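4.2 Equipment Planning for the Packing Task

The purchasing plan for the second phase was drawn up after the task list had been fixed. In the first phase the order of work had been the reverse: arms were bought first, and the tasks were then chosen to suit them. Several tasks had to be dropped as a result, and part of the equipment budget was tied up in hardware that saw little use. For the second phase, each line of the budget was required to name the task it served and the number of demonstrations it was expected to support.

Packing small household goods into a box was given first priority. The items differ widely in stiffness, and many are wrapped in film or thin plastic. A gripper that closes well on a rigid block may crush or drop a soft toy, and the choice of finger pad therefore weighs more heavily in this task than the payload of the arm behind it. Hand-held grippers were selected for collecting demonstrations, with arm-mounted units to be purchased only after the collected data had been reviewed. Figure 9 shows the work for which the pads were specified.
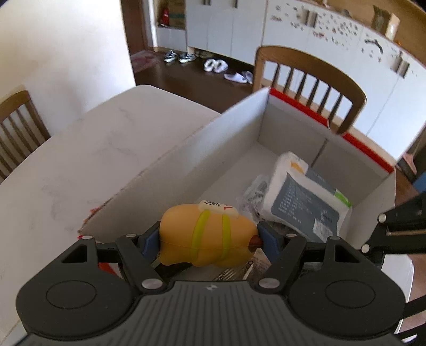
Figure 9. A soft toy held between the two blue pads of a hand-held gripper over an open cardboard box.

Quotations were requested from two suppliers. Bosside offered a complete hand-held unit with pads already fitted and a service contract billed by the year. Zorkport offered the linkage and housing as separate parts, at a lower price per unit, with assembly left to the buyer. The Zorkport offer was the cheaper of the two on paper. Once staff time for assembly and calibration was entered at the laboratory's internal rate, the difference between them became small, and the Bosside offer was accepted for the main order. A smaller order was placed with Zorkport so that spare linkages could be kept on the shelf.

The main order covered 10 hand-held units. Pads were budgeted separately as a consumable. Wear was estimated from the first phase, in which a pair was replaced after 300 grasps or at the first visible tear, whichever came sooner. The plan allowed for 180 replacement pairs over the full period of collection. Adhesive, fasteners and cleaning supplies were placed on the same line as the pads, an arrangement that simplified approval but made later tracking of pad costs harder than it should have been.

Two costs were underestimated in the first draft of the plan. The first was the supply of goods to be packed. Boxes and soft packaging do not keep their shape under repeated handling, and a separate allowance for them was added in April. The second was transport. Collection at the Hutapea and Skustach sites required cases with fitted inserts, which had not been included in either quotation and were ordered locally.

Arm-mounted units remain outside the present budget. Their purchase depends on the grasp results reported in Section 5, and in particular on whether one pad design can serve both soft and film-wrapped items. If two designs are needed, a tool changer will have to be added for each arm, and the spare parts allowance will need to be revised before any order is placed.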